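The mug, the blue pen and a desk I can finally see

I have been threatening to sort out my desk since May, and this week I ran out of excuses. The new job at Undura lets me work from home most of the time, so I'm sitting at this table for hours and hours, and it had gotten to the point where I was eating lunch with my plate balanced on a stack of mail. So I made coffee, put my phone in the other room and started pulling things off it.

The worst of it was pens. I don't know how I own so many! There were freebies from the bank, hotel pens, a whole family of dried-out highlighters, and one from the Kashindye bookstore that has never written a single word for me. I scribbled with every one of them on the back of an envelope and kept 23, and then I looked at that pile and felt silly and went through it again. Five made the cut.

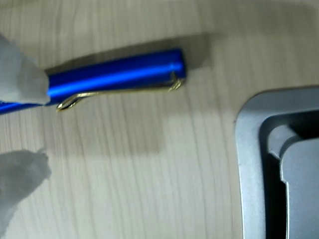 My rule for keeping a pen is that I have to want to pick it up. It sounds a little precious, I know, but I write my to-do list by hand every morning and a scratchy ballpoint puts me in a mood. The blue one was never in any danger. I love that shiny royal blue, and the thin gold clip with the little loop at the end makes it feel dressier than anything else I own (my wardrobe included). The clip is also how I find it by feel at the bottom of my bag.

Then came the question of where it should live. I have tried the desk organizers with all the compartments and what happens is the compartments fill up with paper clips and cough drops. My friends in Clillton swear by a drawer tray, but I don't have a drawer, so there goes that. A mug it is - the same thing my grandmother did, and her desk always looked great.
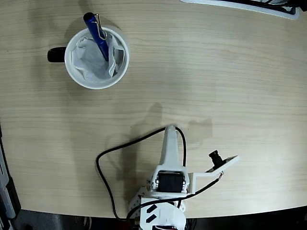
Mugs have one problem as pen holders, and it drives me a bit nuts. They're wide, so a lone pen slides around and clunks against the side every time you bump the table. A wad of something soft in the bottom fixes it. Mine is the white one with the black handle, and with the crumpled white stuff bunched up inside, the pen can lean over the rim with its clip up top where I can grab it. You could use an old sock or a bit of felt if you wanted to be fancier about it.

I was also going to buy a desk mat. I had one in my cart on the Jenine site for days, a nice gray one, and then I got all the clutter off and remembered that I like this table. It has that pale wood look with the fine grain, and it makes the whole corner brighter in the afternoon. Why would I cover it up? I emptied the cart and bought myself a sandwich.
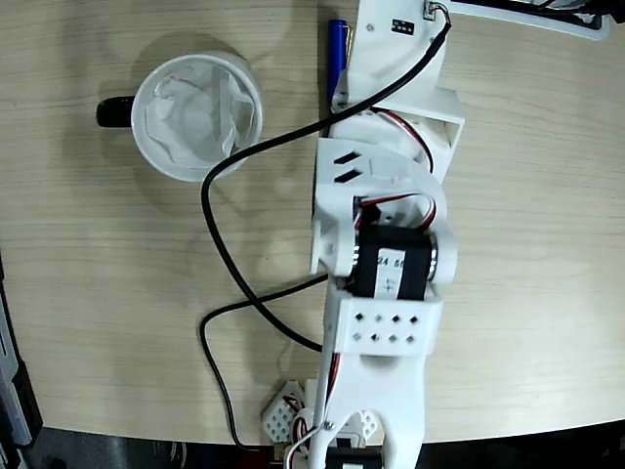

What's left to do

The mail, mostly. I have one shoebox of things to file and another of things I'm scared to open. The cords behind the table need help too, and if you have a favorite kind of cord clip, please tell me in the comments - the sticky ones I bought last year keep falling off.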